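Pluscombe News
Home | Town | Schools | Sports | Classifieds | Contact
Schools

Fudholm robotics club gets set for Stallbridge meet
Staff report
Updated Monday, 4:15 p.m.

PLUSCOMBE — Two arms, one basketball, no dropping it. That's the job facing the Fudholm Tech robotics club as it heads into the last stretch before the Stallbridge Student Robotics Meet in August.

The club is entering the two-handed carry, new to the meet this year. Teams have to get their robot to take a full-size basketball off a stand, lift it, turn, and pass it to a person waiting on the other side of a line. Squeeze too hard and the ball pops out. Too soft and it slides. Judges also take points off for jerky moves, so a slow robot can beat a fast one.

Work on the entry started last fall, with the club meeting after school and then, once the weather turned, on Saturday mornings too. Students named the robot Lanz. The name was picked by vote and there was a recount.

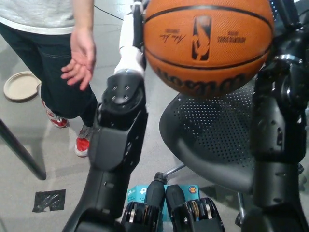 Practice is held on the ground floor of the tech building, in the open room past the wood shop. Sessions run until 6 p.m. most days. The club has 19 members this year, up from a handful when it began, and they split into small groups — one on the arms, one on the code, one on the hand-off itself and one that writes everything down for the judges.

That last group is busier than you'd think. Stallbridge wants a full engineering notebook from every team, with each change to the robot written up and a reason given. Fudholm's notebook stood at 146 pages at the end of last week. It counts for a quarter of the final score, and the club lost ground there last year when several weeks of entries went missing.

Most of the spring went to the grip. The first plan was to control one arm and have the other one copy it like a mirror. Fine on paper. But a ball is never dead center, and when one side touched early the other kept right on coming. Students scrapped that in March. The newer program lets each arm stop on its own when it feels the ball push back, then both close in together in small steps.

It's slower. Members say they can live with it.

Wiring was the other headache. A loose connector in one wrist took most of a week to find, and the club now has a checklist that gets read out loud before the power goes on. Two students sign it. No signatures, no run.

Rules for people in the room are strict as well. One student stands by the ball, one stays at the stop button, everybody else behind the tables. Long hair tied back, no loose sleeves. Visitors are welcome but have to stay by the door untill the arms are parked.

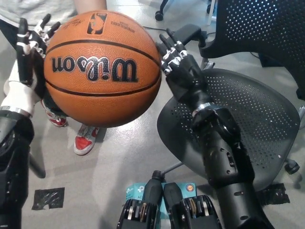
The meet gives every team 40 minutes of setup time, then 2 scored tries at the carry. Best try counts. In between there is a short interview with the judges, and any member can be asked any question, so the code group has been teaching the arm group and the other way around. Those lessons take up the first part of every Saturday now. Some of the younger members have been running them.

Fudholm has been to Stallbridge before but only in the floor events, where small wheeled robots push blocks into zones. The club placed mid-pack both times. Arms are a big step up, members say, and a couple of seniors pushed hard for it before they graduate. One wrote in the club's newsletter that the block robots were "fun but we knew how to do that already."

Still to do: the turn. Lifting and holding has had most of the attention, and the club wants more practice time on rotating with the ball up, then stopping without a wobble. After that comes the hand-off, where the robot has to wait for the person to take the weight before it lets go. Getting that timing right is the hard bit, according to the team's write-up, as people don't all reach for a ball the same way. The plan is to have every member take a turn recieving so the program isn't tuned to one person.

The club also needs a crate. Lanz has to travel to Stallbridge in the back of the school van and the arms can't be bounced around. Wood shop students have offered to build one with foam inside, if somebody can come up with the foam. Anyone in the Pluscombe area with packing foam to spare, thick sheets best, can leave it at the school's front office during the day. Mark it ROBOTICS.

A bake sale and car wash are planned in the front lot to help with gas, meals and entry fees. Time and date to be posted on the school sign once the lot is free.

Families who want to watch a practice can come by on Saturday mornings, doors at 9 a.m. Use the side entrance by the bus loop. The main doors stay locked on weekends. No food or drinks past the hallway please, and small kids need to be with an adult.

The club is taking names for next year too. No experience needed, any grade. Sign-up sheet is outside the wood shop, or ask at the front office. New members usually start on the notebook or the wiring checklist, then pick a group after the first month. Meetings pick back up when school does, same room, same hours.

Stallbridge organizers will post the running order the week of the meet. The carry is expected to go in the afternoon, after the floor events. Admission is free and there is parking behind the gym.

More in Schools
Pluscombe band boosters move meeting to library
Summer lunch pickup sites listed
Bus loop repaving pushed back a week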